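Hernán Zapata guarda las cosas de viaje antes de pensar en la ropa

Cuando llamé a la puerta del piso 403, Hernán Zapata me pidió que dejara los zapatos en la entrada y me ofreció un té. Trabaja desde hace 9 años ayudando a familias que se mudan o que viajan mucho, y su pequeño servicio se llama Ukdale. Empezó con los vecinos de su edificio, después llegaron los amigos de los vecinos, y ahora tiene la agenda llena hasta agosto.

Le pregunto cuál es el error que encuentra más en las casas. Piensa un momento. «La gente empieza por la maleta», me dice. «La abre en el suelo y echa ropa dentro. Yo pido que la maleta quede cerrada el primer día. Primero se pone todo lo pequeño en una mesa, y se mira.»

Para él la mesa es la herramienta principal. Debe estar cerca de la puerta y debe quedar ocupada una noche entera, aunque moleste para la cena. «Por la mañana uno pasa con el café y ve lo que falta. También ve lo que sobra, que es más difícil de aceptar.»

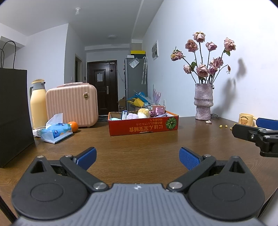 Hernán distingue entre lo que se guarda y lo que se lleva en la mano. Lo segundo es siempre lo último que sale de la mesa, y él lo junta en un lado para que no se mezcle con el resto. En ese lado están ahora el termo amarillo claro, el estuche rosa rígido, los pañuelos y una fruta naranja que, según él, es obligatoria en cualquier viaje de más de dos horas. El cargador blanco se queda junto a la bolsa negra de papel, con el cable todavía sin enrollar. «El cable lo recojo al final», explica. «Si lo recojo antes, después no sé si lo he metido o si solo lo he recogido.»

Sobre las cajas de cartón tiene una opinión firme. La roja, baja y abierta, lleva letras doradas y la palabra «宝宝», bebé, así que le pregunto si guarda muchas de este tipo. «Las cajas de comida infantil son buenas porque son bajas», responde. «En una caja alta se pierden las cosas. En una baja lo veo todo.» Dice que nunca compra organizadores de plástico. Una clienta gastó 1498 pesos en separadores para cajones y 2 meses después los había regalado todos.

También hablamos de las bolsas de las tiendas. Hernán conserva solo las que tienen el fondo ancho y las asas fuertes, y las dobla por la línea que ya traen. Las demás salen de casa con el papel para reciclar.

¿Y con los niños? «Con los niños se prepara una cosa menos de lo que uno quiere», dice – y se ríe, porque él tiene dos hijas y reconoce que no siempre cumple. Las deja elegir un juguete cada una. La mayor suele esconder otro en la manga.

Antes de irme me enseña su lista, escrita a lápiz en una hoja doblada. Las llaves aparecen al principio y otra vez al final.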